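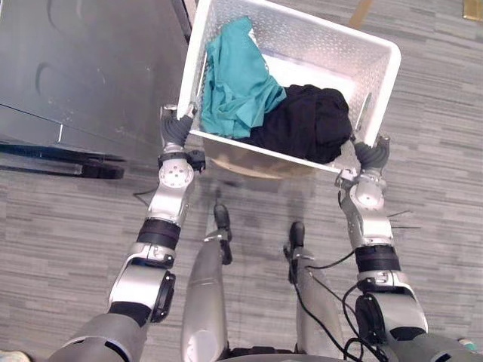

Workshop > Notebooks > Dye bench

Filed under: natural dyes, wash tests, cotton

July, 9.40am

Weld and indigo greens, second go. Siu-fong wants an answer for Kimmont before they order cloth, so today is wash fastness only. Light fastness can wait.

Cotton strips cut from the Draterance roll, 635 g dry weight for the lot. Scoured yesterday, long simmer with soda, water came out the colour of weak tea. Mordanted overnight in alum. Should of weighed the alum twice, the scale was drifting again. Put new batteries in.

Three sets:
A – weld first, then one dip in the vat
B – vat first, then weld
C – weld only, as a control

Set B is the better green by a mile, much more even. Set A went patchy where the strips folded over in the vat. My fault, too many in at once. Thiện says go in smaller lots and keep them moving.

Vat sluggish first thing, blue all the way down, no yellow under the scum. Warmed it, pinch more lime, left it alone for an hour. Fine after that.

Wash test: 40 degrees, plain detergent with no brightener, white cotton and white wool stitched to each strip to catch any bleed. 6 washes per set, one strip pulled after each and dried flat in the dark cupboard.

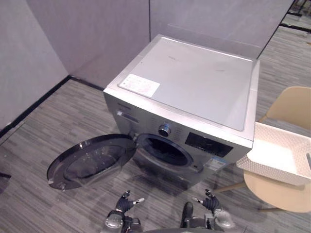 Does the order of dyeing change how much blue comes off? A little after the first wash, and hardly at all from the third one onwards.

Loose indigo seems to be the main culprit. Rinse longer before the soap. Wool picks up more than the cotton does, want to check that against Nurnura's old sheet, which had it the other way round. Their strips may not of been scoured.

Set C faded more than I'd like. Alum again?? Repeat with fresh.

2.15pm – strip 61 has lost its tag. Think it's B, wash four, going by the stitching. Leave it out of the results. Use the waxed thread next time, the ordinary stuff frays.

To do: email Siu-fong the B swatches, ask Fu about more weld (dried tops, no stalks this time pleas), label the cupboard shelves.

2 comments | 0 shares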